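Edine-Rundbrief, 2018-12-22

Das Bett ist keine Ablage (doch, ist es)

Ihr Lieben,

vor den Feiertagen schreiben mir immer besonders viele von euch, und diesmal ging es erstaunlich oft um Schlafzimmer. Wohnzimmer, klar, da kommt der Besuch hin, die Küche sowieso, aber das Schlafzimmer ist ja der Raum, in den man alles schiebt, was bis zum Klingeln nicht mehr weggeräumt ist. Tür zu, fertig. Ich mache das seit Jahren so und habe es mir für dieses Jahr trotzdem anders vorgenommen, weil meine Schwester mit den Kindern bei uns übernachtet und irgendwo ja auch die Koffer hinmüssen.

Angefangen habe ich mit der Sorte Kleidung, zu der ich im April schon einmal eine Umfrage gemacht habe: nicht frisch, aber auch nicht reif für die Maschine. 453 von euch haben damals geantwortet (danke noch mal, ich habe wirklich jede Antwort gelesen, auch die drei Seiten aus Riihimäki!), und der mit Abstand häufigste Ort für solche Sachen war weder der Stuhl noch die Türklinke. Es war das Bett. Man zieht sich um, man wirft das Teil hin, und abends wandert es dann auf den Stuhl, damit man schlafen kann, und morgens wieder zurück. 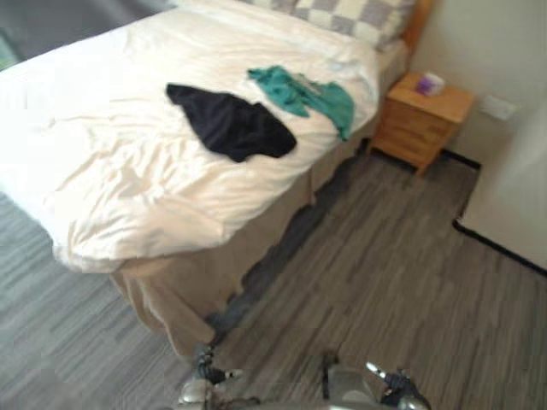 Meine eigene Regel ist deshalb inzwischen sehr bescheiden: Aufs Bett darf, was noch am selben Vormittag wieder herunterkommt. Wer zwei Sachen liegen lässt, räumt zwei Sachen weg, das dauert keine Minute. Wer bis zum Wochenende wartet, hat einen Berg, und vor einem Berg steht man bekanntlich erst mal mit einer Tasse Kaffee und guckt. Ich nehme mir jedes Teil einzeln vor, schüttle es aus, rieche dran (ja, ich rieche dran, ihr doch auch) und entscheide sofort: Schrank, Haken oder Wäsche. Eine vierte Möglichkeit gibt es bei mir nicht mehr, und das fehlt mir manchmal richtig, weil die vierte Möglichkeit immer die bequemste war.

Ein Wort zu dunklen Sachen auf weißer Bettwäsche. Ich habe lange gedacht, das sei Geschmackssache, aber seit wir hier weiße Bezüge haben, sehe ich jeden schwarzen Fussel. Schwarzes kommt bei mir zuerst runter, Buntes danach. Und wenn doch etwas hängen geblieben ist: mit einem leicht feuchten Gummihandschuh über den Bezug streichen, immer in eine Richtung. Die Fusseln rollen sich zusammen wie kleine Würstchen. Jérémie Charpentier hat mir das geschrieben, er macht in Fumstead die Zimmer einer kleinen Pension fertig, und ich habe es am selben Abend ausprobiert und dann gleich noch am Sofa, am Teppichläufer und an meinem Mantel.

Von ihm stammt auch der Rat, die Decke erst glatt zu ziehen, wenn wirklich alles herunter ist. Klingt selbstverständlich! Ich habe aber jahrelang um Pullover herum Betten gemacht. Er schlägt die Decke einmal komplett zum Fußende zurück, lässt sie eine Viertelstunde so liegen und macht das Fenster auf, dann zieht er sie mit beiden Händen hoch und streicht nur noch von der Mitte nach außen. Die Beulen an den Ecken, die sich über die Matratzenkante schieben, gehen davon allerdings nicht weg. Da muss man einmal um das Bett herum und die Füllung im Bezug zurück in die Ecken schütteln. Ich bin dafür meistens zu faul und lege einen Überwurf drauf.

So, und jetzt zum Thema, auf das ich mich eigentlich gefreut habe, nämlich zum Bettvolant. Der hat bei uns im Rundbrief einen schlechten Ruf, seit ich ihn vor ein paar Ausgaben »Omas Gardine fürs Bett« genannt habe. Die Rückmeldungen waren, sagen wir, lebhaft. Inzwischen habe ich meine Meinung ein bisschen geändert. So ein beiger, in Falten gelegter Stoff, der bis fast zum Boden reicht, macht aus einem gewöhnlichen Einzelbett etwas ziemlich Gemütliches, und was darunter steht, geht keinen Gast etwas an. Bei uns sind das die Weihnachtskisten, der Schlafsack und ein Karton, auf dem »Kabel?« steht und den ich seit dem Umzug nicht geöffnet habe.

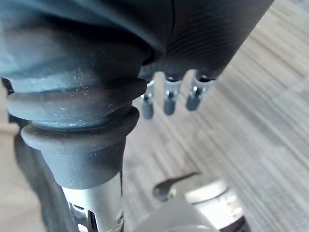 Der Haken an allem, was Falten wirft, ist natürlich der Staub. Er setzt sich oben auf die Wölbungen, er kriecht in die Rillen, und mit einem Tuch schiebt man ihn nur von einer Stelle zur nächsten. Auf hellem Stoff merkt man das lange nicht, auf etwas Dunklem sofort: Die dicken, runden Wülste von so einem dunkelgrauen Gummibalg zeigen einem jedes helle Pünktchen, während das Metall darunter einfach glänzt. Seit mir das aufgefallen ist, traue ich meinem beigen Volant nicht mehr über den Weg. Ich gehe jetzt mit der weichen Bürstendüse auf kleinster Stufe daran entlang, senkrecht, Falte für Falte von oben nach unten, und halte den Stoff mit der anderen Hand am Saum fest, sonst frisst ihn der Staubsauger. Für glatte Sachen mit Rippen oder Rillen, also Heizkörper, Lampenfüße, die Griffe von Trainingsgeräten, nehme ich einen trockenen Pinsel. Der billigste aus dem Baumarkt reicht völlig, er darf nur vorher nie Farbe gesehen haben.

Gewaschen wird der Volant bei mir höchstens zweimal im Jahr. Ganz ehrlich, das Abnehmen ist die Strafe, man muss die Matratze hochwuchten und am besten jemanden dabeihaben, der nicht gleich lacht. Wer einen neuen kauft, sollte nach Modellen mit Klettband fragen! Da löst man nur den Stoffstreifen und lässt den Rest liegen. Eine Leserin näht sich die Klettstreifen selbst an und hat versprochen, mir im Frühjahr ihre Anleitung zu schicken, ich drucke sie dann hier ab.

Bleibt der Nachttisch. Ich habe meinen gestern ausgeräumt und vier Lippenpflegestifte gefunden, eine Fahrkarte nach Sistero und eine Gebrauchsanweisung für einen Wecker, den wir nicht mehr besitzen. Für Übernachtungsgäste räume ich die Platte immer komplett frei, ein Glas Wasser kommt drauf und ein Zettel mit dem WLAN-Passwort, mehr nicht. Meine Schwester bringt sowieso ihre eigene Leselampe mit und ihr eigenes Kissen, und die Kinder legen alles, was sie am Strand, im Wald oder an der Bushaltestelle gefunden haben, ohnehin genau dort ab.

Noch etwas in eigener Sache: Der Rundbrief ist wieder länger geworden als geplant, ich hatte mir rund 1000 Wörter für die ganze Ausgabe vorgenommen und muss die Ecke mit den Plätzchendosen jetzt auf Januar schieben. Wer mir bis dahin verraten möchte, wohin bei euch die halb getragenen Sachen wandern, antwortet einfach auf diese Mail. Fotos nehme ich auch, gern ungeschönt.

Habt schöne Tage und lasst die Koffer ruhig mal im Flur stehen. Ich muss jetzt los, das Gästebett beziehen.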